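Grolside Household Words

README for release 2

Grolside is a word list of everyday things around the home, with short plain definitions and the names people really use for them. It grew out of a crossword hobby and got completely out of hand (in the best way!). There are 2000 entries now, and every one of them has at least one sentence showing the word in use.

What's in the folder

entries.txt has the main list, one entry per line, with tabs between the columns
sentences.txt has the usage sentences, matched to entries by number
regions.txt has notes on who says what, and where
old_words.txt has words that have dropped out of daily use but are too good to lose

The columns in entries.txt are number, word, plural, room, definition, and other names. The room column holds the place you'd most likely meet the thing, so "pillow" and "fitted sheet" are under bedroom and "colander" is under kitchen. Some words belong in several rooms, and those get a plus sign between them.

Bedroom words

This was the most fun section to write. I had no idea how many names there are for a long pillow, or how strongly people feel about "comforter" against "quilt" against "duvet." Headboard, bolster, sham, dust ruffle, tick, counterpane... it just keeps going.

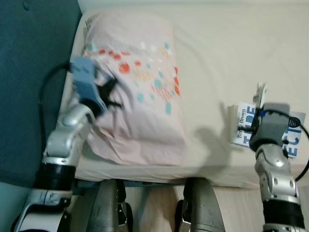
Can I use the definitions in a word game?
Go right ahead. Games, flash cards, spelling lists and puzzles are all fine, and you don't have to ask first. Please keep the credits line at the top of entries.txt if you pass the file along.

Where the words came from

Most were collected by ear and from letters sent in by readers of the Wurnico puzzle sheet. The old words come mainly from a household inventory dated 1716, copied out by hand in the Pîrvu reading room. The spelling in it is wild: one kind of kettle is spelled three ways on a single page, and I kept all three.

Release 2 adds 40 words for doors and the hardware on them. I had been putting this off, and then I loved it. A "rose" is the round plate behind a handle, which is such a pretty name for a plain piece of metal. "Escutcheon" is in there too, along with "strike," "latch," "lever" and "jamb."
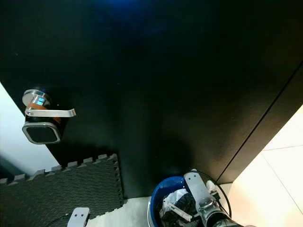 Known problems

Plurals are missing for a few of the old words. I couldn't find them in print and didn't want to guess.
"Davenport" is listed as a sofa and as a desk. Both are right, so please don't merge them!
The Fuvis spell checker marks most of old_words.txt as errors. Turn it off before you edit, or it will quietly fix things that aren't broken.
Laundry words are thin. I know what a mangle is, but I'm sure there are dozens more to find.

Sending in a word

Write the word, what it means to you, and the region where you heard it. A sentence somebody might say out loud is worth more to me than a dictionary quote. Garden sheds and porches are next on the list, so anything from out there is very welcome.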